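**Tea table: what we served and what changes next month**

2/14/20

The Meseck Street tea table has been going since November, and several members have asked for a short write-up of how it is stocked and what they can bring. Norbert Kiss put together the notes below with help from Barrett Baptiste, who does most of the shopping.

The table is in the back sitting room, on the side away from the radiator. We use the pink velvety cloth. It wrinkles when it comes out of the drawer and ironing leaves shiny patches, so please just smooth it by hand. Crumbs come off with the soft brush kept under the sink. Tea spills should be blotted right away and the cloth left over the back of a chair to dry.

Tea is made in the black teapot. Rinse it with hot water only, no dish soap, and leave the lid off until the inside is dry. The second pot, the one from Farkas, has a chipped spout and has been retired.

For food we have been keeping to packaged snacks. Home baking was popular in the first weeks, but a lot of it went stale between gatherings, and two members with allergies had no way of checking what was in it. Packaged items keep longer and most have an ingredient list. Where the list is only in Chinese, ask Barrett, who can read most of it and will look up the rest.

Barrett buys from the import shelf at Rerkometti and, when the bus is running, from Flatix across the river. Flatix has the better choice of pastries. Rerkometti is cheaper for bagged snacks. The snack budget from November through January came to $128, which covered tea leaves as well. Members put in most of that through the jar by the door.

A few points on setting out:

- Put the bags and wrapped items straight on the cloth and let people choose. Plates are in the lower cupboard.
- Fold over any bag that has been opened and use a clip. There are 2 clips in the cutlery drawer, and more would be welcome.
- Single wrapped pastries go toward the back, away from the teapot.
- Empty wrappers go in the trash before you leave, not back on the table.

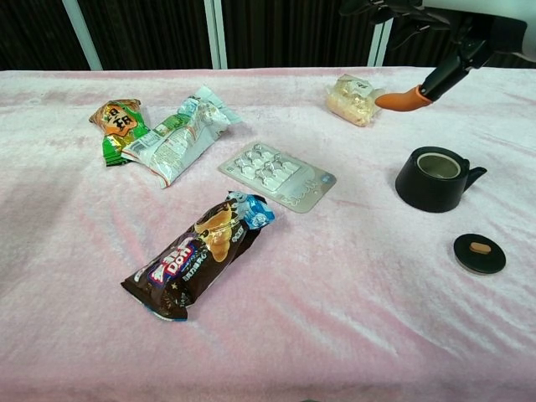
From next month we would like to try one savory item and one sweet item at each gathering, with anything left over going into the tin for the following time. Barrett will keep up the shopping through spring. If there is something you want him to look for, write it on the pad next to the jar, with the name copied off the package if you have it. "The green one" has led to some wrong purchases.

Anyone who would like to take a turn setting up should speak to Norbert. It takes half an hour, including boiling the water. The key is kept at the front desk.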